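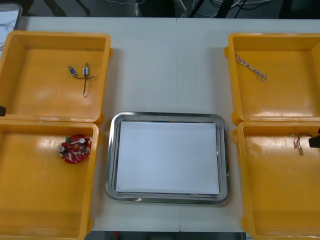
Grarnham cell notebook
Entered by: bench tech, Coltholm workshop

June, 9:40 am. Started on the two-arm kitting cell again. The job is the Lonodico parts set: one electronic part per yellow bin, blank paper in the steel tray, and the arms bring everything to the middle. Sounds like nothing, but boy, do the loose leads make it interesting!

First thing I did was wipe down the finger pads on both grippers (the squared-off black ones) and run the homing routine. Left arm came up fine. Right arm complained about its wrist joint, so I power cycled it and homed it again, and it's been quiet since. Program 435 is still the one to load. Please don't load 513, it has the old bin heights in it and the fingers will go straight for the floor of the bin.

I also set the grip force down to 40 percent for anything with wires on it. We had it higher for the Fekete boards and that's fine for a board edge, but I don't love it on thin leads. If you switch back to boards only, put it up again and write it down here, please.

Wrist camera was next. The glossy yellow plastic throws the ceiling lights right back at it, so I dropped the exposure a notch and did the focus check with the fingers open over a bin with wiring in it.

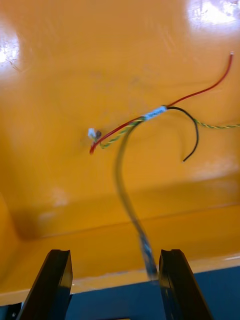
Do I need to recalibrate the wrist camera after changing finger pads?
Only if the camera bracket was loosened. For pads alone, redo the fingertip offset and carry on.

Spent a while after that on the cable dressing for the right arm. I want enough slack at the wrist for a full turn, but every bit of slack I give it ends up as a big loop over the bins. Moved the tie 6 cm up the arm and I'll see how that goes. There's a spare bag of ties in the Grarnham drawer, and I need to order more pads too (down to the last pair).

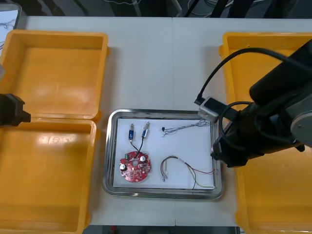 Right arm at the tray, parts laid out on the paper.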